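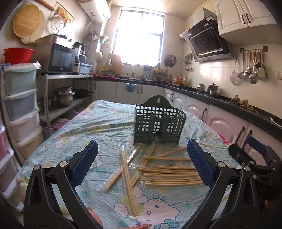
Terkavden's gripper shootout: chopsticks win again
August 2024

I've been going on about our hand-held gripper comparison for a while now, so you'll be glad to hear there are finally results to share! The short version: we're going with the Bodis for the kitchen work, the Teixeira is staying on as a spare, and I have learned more about wrapped chopsticks than I ever wanted to know.

For anyone who hasn't been following along, Terkavden has been collecting hand-guided grasping sessions in ordinary home kitchens this year. You hold the gripper, you do the chore, and the recording gets used later to teach an arm the same thing. We'd been using the same old fingers since the start and people kept grumbling about them (me included, loudly). So in June we got hold of two newer sets and agreed to run both through the same chores before spending any more money.

The chore that decided it was a tiny one. Pick up a pair of chopsticks still in its plastic sleeve, lift it, stand it in a utensil basket, go back for the next. It sounds like nothing! But it's a mean little test. The sleeves are slick, the sticks are thin, and when a few of them lie close together you have to get one finger down between two pairs without dragging the neighbor along. Then you have to turn your wrist and hit a fairly narrow compartment without knocking the basket over.

We ran it with five operators, and each of them did 13 rounds per gripper. A round only counted as clean if every pair made it into the basket with no drops and no helping out with the free hand. I kept score, which mostly meant saying "nope, I saw that" a lot.

The Bodis felt stiff at first and I didn't love it. The trigger has a heavier pull and my forearm let me know by the end of the first afternoon. But the pads held on to a sleeve even when I'd caught it close to the end, and I could feel the moment they closed. After a couple of rounds I stopped thinking about my hand and just did the job. The other operators told me pretty much the same thing, and the clean rounds went its way for everybody except one, who came out dead even.

The Teixeira is the nicer one to hold, no question. It's lighter, the grip is shaped better, and if the chores were all cups and boxes I'd probably be writing a different item. Where it lost ground was on thin stuff. If a pair was lying at an angle, the tips would close a little crooked and the sleeve would squirt out sideways. You can learn to line it up (I got a lot better by the second day) but it slows you down, and slow, careful, fussy motion isn't what we want to be recording.

We also swapped cameras halfway through, which I'd been dreading. We tried the wide lens and the narrower one on both grippers. I came in as a narrow lens person, because the tips look so much bigger and clearer on playback. I've changed my mind. With the wide one you get the fingers and the whole work area together, so when you reach for the basket it's already in view before you get there. With the narrow lens there were seven stretches in my own recordings alone where the target wasn't in view at all until the last second. So wide it is, on everything.

One more thing on the controller side. Skusness, the little logging program we use to line up the finger opening with the video, had been running slightly behind on the old setup. It needed a fresh calibration for each new gripper anyway, so we redid the whole routine, and now it takes five minutes at the start of a session. Please do it every time, even if you only put the thing down for lunch! I skipped it once and had to throw out a morning's work.

What I still don't know is how the pads hold up over months. They looked fine to me at the end, but all that plastic has to wear on them eventually, and I've asked for a spare set so we can compare new against used later in the year. We haven't tried either gripper with wet hands or greasy dishes either, and I have a feeling that's going to be its own adventure.

If you're signed up for fall sessions, you'll get the Bodis with the wide camera already mounted. Practice sticks are in the supply bin, still in their sleeves, and please leave them that way. Next up on my list is lids, and if you've got a pot lid at home that drives you crazy, bring it in and I'll add it to the pile.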